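Quick one, written between jobs. How to sort out a junk drawer (or the box of odds and ends, or the shelf, whatever yours is) in one evening and have it stay sorted for more than a week. Vy Thái asked me for this after the Handville swap meet and I keep forgetting to send it, so it goes here.

## What you need

- A clear table. Kitchen table fine.
- One shallow basket or tray. Shallow matters. Deep ones turn into a second junk drawer.
- Trash bag
- Masking tape, marker
- Timer, 35 minutes. Phone is OK but put it face down after.

Don't buy dividers yet. Everybody buys dividers first and they never fit. I have a bag of Zakance ones in the garage, wrong depth, every one of them.
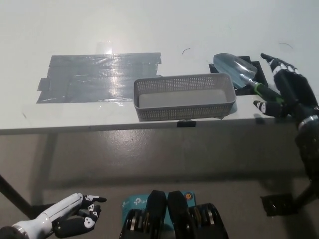 *Open basket, mesh sides, front edge of the table.*

## Dump it

Whole drawer, upside down, on the table. Not one handful at a time. Wipe the drawer while it's empty, crumbs get in there somehow even in a drawer with no food in it. Damp cloth, then leave it open to dry.

Then start the timer and go fast:

1. Trash first. Dead pens, bent clips, takeout sauce, receipts you can't read. Test the pens on the back of a receipt, scribble, no ink, gone. Don't refill anything tonight.
2. Batteries in their own pile. Old ones do not go in the trash bag, check where your town takes them. Mine is a bin at the library, open till 6.
3. Keys. If you can't say what a key opens, tape it to a card and write "March" or whatever month it is. Still a mystery in a year, toss it.
4. Basket is for stuff that lives somewhere else. Screwdriver, kid's hair ties, the good scissors. Nothing in the basket goes back in the drawer, thats the whole rule.
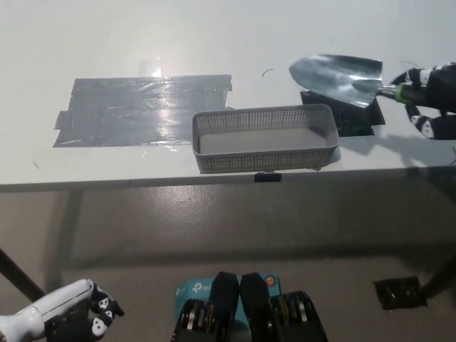 5. Walk the basket around the house when the timer goes. One lap. Anything you're still holding at the end of the lap has no home, so pick one or let it go.

## Put it back

What's left should be maybe a third of what you started with. Florence Simard does this part by color, which looks great and I can never find the stamps. I do it by how often I grab the thing. Tape, pen, scissors in front. Birthday candles in back. Spare fuses way back.

Cut down cereal boxes for dividers. Seriously, cut them to the height of the drawer minus a finger width, tape the corners, done. Use them for a couple weeks and move them around. When you've stopped moving them, measure, and then go buy real ones if you still want to. Fovum makes a decent set with a lip. Athanasiadis ones are nicer but you pay for it and they slide on a painted drawer bottom unless you stick somthing under them.

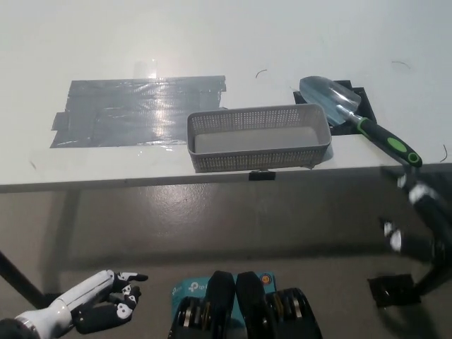

Upkeep is small. Once a month, 10 minutes, no dumping, just pull whatever doesn't belong and throw out the dead stuff. I keep the basket out on the counter for a day before, so people in the house can drop things in. Wide and shallow with a solid bottom is what I'd look for, little square holes on the sides are fine but holes in the floor let thumbtacks through and then you find them with your foot. Put it away empty after, or it fills up again by morning.

Labels: masking tape and marker, inside the front edge. Peels off clean when you change your mind. Skip the label maker, you'll spend the evening picking a font.

If the drawer won't close, check behind it before you blame the dividers. Mine had a spatula back there.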